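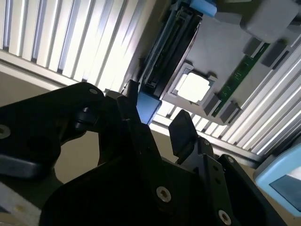 Figure 3. Ribbed aluminium slats and the black rail carriage, from below.

4.2 Parts layout and the claim of tool-free service

Kaufmann and Egger treat the blue touch points inside office towers as evidence that the machines were designed for reuse. We are not convinced. Colour tells a worker where to press, and says little about whether the part behind it is worth recovering. Of the 80 towers in the Wimenbridge lot, only 20 met our labour threshold, and the drive carrier was rarely what decided it.

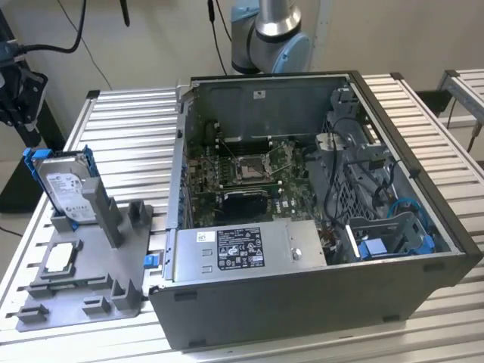

Figure 4. Dell tower on its side. The Seagate drive stands in its blue carrier in the grey fixture, with a CPU in the lower left pocket.

The fixture gives each removed part a fixed place. Bawa reports fewer misplaced processors with such plates, but her comparison group had no tray of any kind, and a biscuit tin might have done as well. The exposed socket is a more serious concern. Its contact pins are easily bent, and published recovery rates seldom say who checked them, or when. 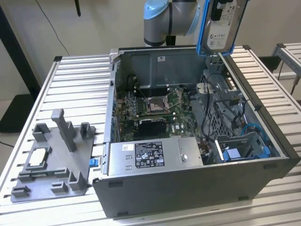
4.3 Limits of the sample

All towers came from one office supplier, so the results should not be extended to home machines.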